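Subject: Re: [homekeeping] Gray paint for the back pantry, and what to do with all those jars
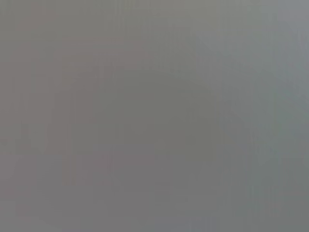

Hi all,

Thanks for the answers on this one, I got more mail than I expected! I'm quoting the bit I wanted to come back to and then I'll ramble underneath, as usual.

On December 1, 2018, the Hindulora Street house wrote:
> We have the same kind of narrow pantry off the kitchen and painted it a
> mid gray two years ago. I love it, my husband says it's like shopping in
> a submarine. My question is whether you took the shelves down first. We
> painted around ours and I still see the old yellow every time I reach
> for the flour. Also, did you ever find a home for the jars? Last I heard
> they were living in the bathtub.

Yes, I took the shelves down, and I'm glad I did, although it cost me a whole weekend and most of the skin on one knuckle. Whoever put them up used screws long enough to hold a barn together. Four of them wouldn't budge and I had to drill the heads off. If yours are the same I'd leave well enough alone and just go in behind with a small angled brush (the kind with the short handle, you can get your whole arm back there).

The paint is Vasarska, the eggshell, in a gray that looked almost beige on the card and a bit green by the time I'd done the first wall. I stood there with the roller thinking oh no. But it changes with the bulb! With the old warm bulb it was mud, and with the new one it's a nice plain gray and I've stopped fussing. Two coats, and I had enough left over for the inside of the door.

The jars are out of the bathtub, you'll be happy to hear. I finally sat down on the kitchen floor and counted them, 117, and that's not including the ones with no lids. I kept 65. The rest went to my sister-in-law, who cans everything that stands still, and she was so pleased that I felt a little silly for hanging on to them since July.

What I kept is sorted by height now instead of by what's inside. Tall ones at the back for pasta and rice, short ones in front for beans, and the spices down at the end where I can grab them while something's burning. I know a few of you swear by alphabetical. I tried it and kept losing the cumin.

One thing I'd still like advice on. I bought a roll of Tronberg shelf liner and it will not lie flat. I've had it under the dictionary and the big Dutch oven for days and the corners still curl up and catch the jars. Has anyone tacked theirs down, and with what? I don't want glue on the new paint.

And to whoever asked off-list, the step stool is the folding Dumitrescu one. It's fine, a bit heavy, and it does squeak.

Back to the lids. I have a whole drawer of them and I swear none of them fit anything.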